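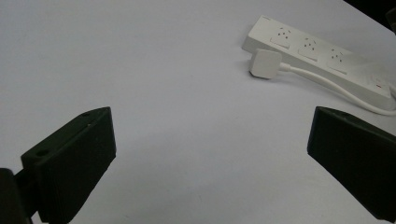 A white power strip on a white table.

What is a power strip?

Most rooms have only a few sockets in the wall. A desk might need a lamp, a computer, a printer and a phone charger, all in one corner. A power strip lets several plugs share one wall socket. Some people call it an extension lead, and both names are fine.

What is it made of?

The outside of a power strip is a long case, and the case is usually plastic. Electricity does not travel easily through plastic. A material like this is called an insulator. Rubber is an insulator too.

Inside the case there are strips of metal. Electricity travels easily through metal, so metal is called a conductor. The metal strips run along under the sockets. When you push in a plug, its pins touch the metal and the electricity has a path to follow.

The cable works in the same way. It has metal wires in the middle and a soft plastic coat on the outside. If the coat is split or worn, the cable should not be used.

Where does the electricity come from?

It comes from the wall socket. A power strip does not make any electricity and it does not store any, so it is not a battery.

In Britain the electricity in our homes changes direction very quickly, going back and forth 50 times every second. You can't see this happening. A lamp looks as if it is shining steadily.
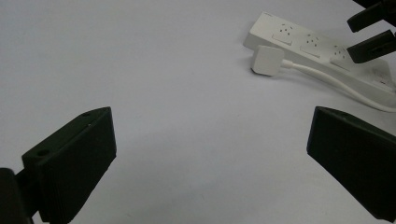
How much can one strip do?

There is a limit, because everything plugged into the strip gets its electricity through the same cable. A phone charger needs very little. A heater or a kettle needs a lot. If too many hungry machines are plugged in together, the cable can get hot, and a hot cable can start a fire. Heaters should have a wall socket to themselves.

You should also never plug one power strip into another – even if the first one is full.

Keeping safe

Ask a grown-up before you plug anything in or take it out.
Never put anything except a plug into a socket.
Keep drinks and wet hands away.
Don't cover a power strip with clothes, cushions or paper.
If you smell burning or hear crackling, move away and tell a grown-up at once.

Words to remember

Conductor: a material that lets electricity through easily.
Insulator: a material that does not.
Overload: asking a cable or socket to carry more electricity than it safely can.

Written by Yara Srour. Checked by Samer Haddad.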